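Print this | E-mail this

Wrist bands, again

The Trernura arm learns chair moves from a person's hand, so most of my upkeep is on the marker band and very little on the arm. In May the tracking began drifting by 5 millimeters. Kornél Szalai blamed the calibration and I spent two evenings redoing it. The fault was a patch that had lifted at one corner.

I glued it down, let it sit overnight and ran 37 grabs with Leilani Escobedo wearing the band. The drift was gone. I now check the corners before every session and wipe the patches with a dry cloth.

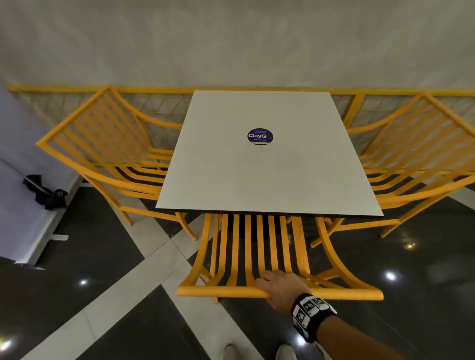 Do you have to recalibrate after replacing a patch?
Only if the new one sits in a different spot. I mark the outline in pencil first.

Next job is the gripper pads.

2 comments | Share

This site uses cookies. OK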